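The Hand from Koech Street

The hand came first, before there was any idea of what it might be for, and I suppose that is the wrong way round to build anything. My sister had carried it home from the shed in Usemville where she paid for a bench and a key, wrapped in a tea towel like a loaf, and she put it down on the kitchen table between the butter and the post and told me to be polite to it.

"It's only got two fingers," I said.

"So has a crab," she said, "and they manage."

We had not lived under the same roof in a long while. I had come up from Flovville after my marriage ended, meaning to stay until June, and June had gone by and I was still in the back bedroom with my coats hung on the door. She never mentioned it. What she did was find me jobs. There were brackets to be sanded and screws to be sorted into jam jars, and when I had done those there were more brackets, and after a time I found I was going down to the shed with her most evenings, and that I had a stool there which other people had stopped sitting on.

The shed was on Koech Street, behind a shop that used to sell prams. It had one good heater and a kettle which tripped the lights if you boiled it while the printer was running, so tea was a thing you planned. There were people who made clocks, and a man who had been building the same canoe for longer than the shed had had a roof. They all had views about the hand. It was too big in the knuckle, they said, and the pads were too soft, or else too hard, and why not use suction like a sensible person?

My sister listened to everybody and did as she liked. She called it Brerine, after the boarding house by the sea where our mother had taken us when we were small, and where the landlady had picked up everything -- cups, towels, the cat -- between finger and thumb, as though it might go off. I hadn't thought of that woman in years. I laughed until I had to go and stand in the yard.

By autumn the hand could close when it was told to and open again afterwards. Closing on a thing and keeping hold of it was another matter. It squeezed a sponge beautifully. It threw a cork at the canoe. We wrote it all down in a red notebook, with the settings in one column and the remarks in the other, and the remarks got ruder as the evenings went on. At setting 2000 it was feeble, at 2365 it was a brute, and somewhere in between, my sister said, there was bound to be a decent, well-brought-up hand that knew how to take hold of a biscuit.

She had the wire-mesh cup stood on the white board that night, with the brown thing with the waffly face leaning up out of it, and she brought the fingers down, one on either side, and stopped.

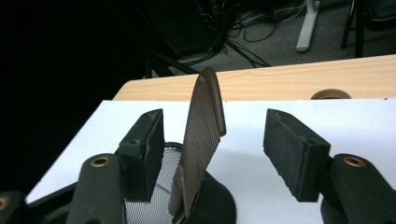
4. The Sixteenth Try

"You do it," she said.

I said I couldn't possibly. I said I had only ever been in charge of the sandpaper, and that if it went wrong I should be sorry, and that it was late, and that there was a bus. She let me get to the end of all this, as she always has, and then she pushed the keyboard along the bench until it touched my sleeve.

There were 15 tries in the notebook already. I wrote 16 underneath them in my best handwriting, which took longer than it needed to, and the clock people came over and stood behind us with their mugs, pretending they had been on their way to the sink. I could see the little brass inserts shining on the mounts. I had pressed some of those in myself, one wet afternoon, with a soldering iron and my tongue between my teeth, and I remember thinking then that it was a silly amount of care to take over something so small.

I pressed the key.

The fingers came together slowly, the way you might close a door on a sleeping child. They touched, and the pads gave a little, and the motor's note dropped and held. Then the whole hand went up, not very far, the width of a paperback perhaps, and the brown thing went up with it and hung there over the cup. It stayed there while I counted under my breath, and it stayed there after I had lost count.

Someone behind me said, "Well, I never," and someone else put the kettle on without thinking, and every light in the place went out.

We stood in the dark. I heard a soft tick as something landed in wire mesh, and then my sister laughing, and then her hand came feeling along the bench for mine and gripped it rather hard.

"Write it down," she said. "Write down that it held."

"I can't see the page."

"Write it anyway."

So I did, in great looping letters that ran across both columns and off the edge of the paper, and when the lights came back on I went and asked the man with the canoe how you went about getting a key.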